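Dovbridge Books for Understanding
Progress report to the Skelludari Fund
Jul 30, 2020

Dear friends at the Fund,

It gives us great pleasure to send you this report on the second stage of our reading and publishing project, and we hope you will forgive us if it runs on a little, as there is a good deal to tell. When we last wrote, in February, the text of our plain-language guide to the Gisorero water dispute was still in pieces, with two chapters missing and a long argument going on over the maps. We are very glad to say that the book is now finished, printed and out in the world.

The guide runs to seven chapters in question-and-answer form, much as we set out in our proposal. We start with the things people ask us most often at our evenings (who owns the river, why did the first treaty fail, what do the farming families upstream want) and only then go on to the history. Our early readers told us quite firmly that they did not want to wade through sixty pages of background before reaching the present day, and they were right! The chapter on the Palamarchuk agreement was rewritten twice after their comments, and it is now, we think, the best thing in the book.

We printed 1000 copies. Of these, 500 have gone free of charge to libraries, schools and community reading groups, as promised in our agreement with you, and 300 have been sold through bookshops and by post. The rest are with us at Dovbridge, ready for the autumn. The free electronic edition has been downloaded 1118 times, which was a lovely surprise, as we had set ourselves no target for it at all and had put it up mainly for readers overseas.
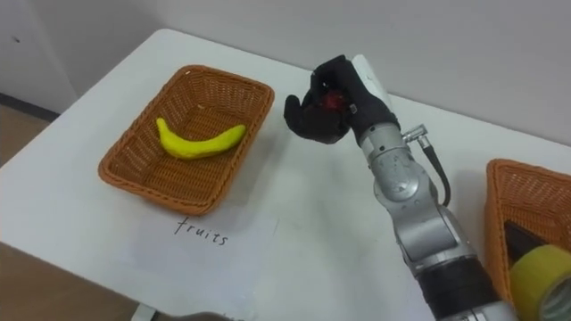
Banana in a wicker basket, with a sheet of paper in front.

The reading groups have had a harder time of it. We had planned to hold them in person right through the spring, and of course that had to stop. Four of the groups moved to the telephone or to video calls and carried on very happily, and one of them has gone on to read two other books on the region under its own steam. Two groups have paused until their members can sit in a room together again. We did try to persuade them otherwise, but a number of the older members simply don't care for screens, and we didn't feel it was our place to press.

As to difficulties with the book itself, we should own up to one mistake. The timeline at the back gives the wrong year for the second ceasefire, which a kind reader in Gisorero spotted within days of publication. A correction slip has gone out to every library on our list, and the electronic edition has been put right. We have also had several letters saying that we are too gentle on one side or the other. We read every one of them, and a couple have led to changes that we shall make if there is a second printing.

On the money, we are within budget overall. Printing came in slightly under our estimate, postage a fair bit over, and the travel line has hardly been touched. We would like to ask whether the unspent travel money might be used towards a large-print edition, which three of the libraries have asked us for. We can send costings as soon as you would like to see them.

Between now and the end of the grant we mean to finish the notes for group leaders, bring the two paused groups back together if we safely can, and begin gathering questions for a companion guide on the border towns. We would dearly love to have your thoughts on that last idea before we go much further with it.

With our warmest thanks for your patience and support,

The editors, Dovbridge Books for Understanding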